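Progress Report to the Plivano Workplace Fund
Project: Automated sorting at the Druvley returns workshop
Submitted by: Senga Gourlay, Project Lead
Mar 28, 2025

1. Work completed in this period

The sorting cell has been in daily use for the full reporting period. It handled 2506 small parts, of which 1103 were sorted without any help from staff. The remainder were either confirmed by an operator on screen or moved by hand. The share needing help is higher than we planned for, and most of it comes from parts that arrive tangled or still in their packaging.

Staff at the sorting tables now spend the first part of each shift preparing trays and the rest on inspection and repair. The change was agreed with the team before the cell was switched on, and no positions have been removed.
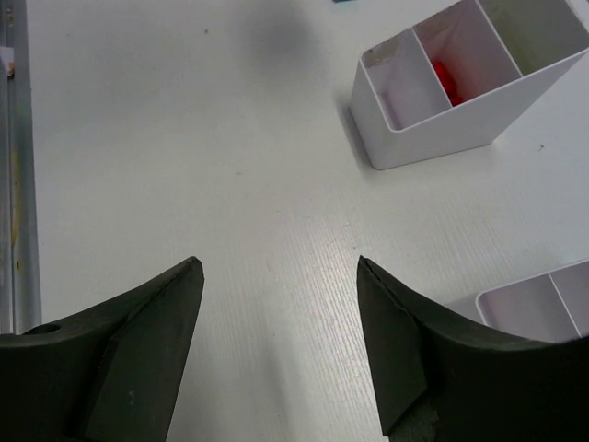
2. Effects on staff

Four employees have completed operator training with Paulauskas, our integration partner. Two of them had worked only at the hand-sorting tables before. They report less strain in the wrists and neck – a frequent complaint in the earlier survey – but also say that waiting on the arm breaks up their work. We have moved the inspection bench closer so that they can continue with other tasks.

Training took 552 staff hours, which exceeds the budget line. The difference was met from the Wulis site's own funds.

3. Next period

Operators have asked for authority to change the sorting order themselves. Paulauskas will supply the needed access, and a written procedure is in draft. A second round of staff interviews will follow once it is in place.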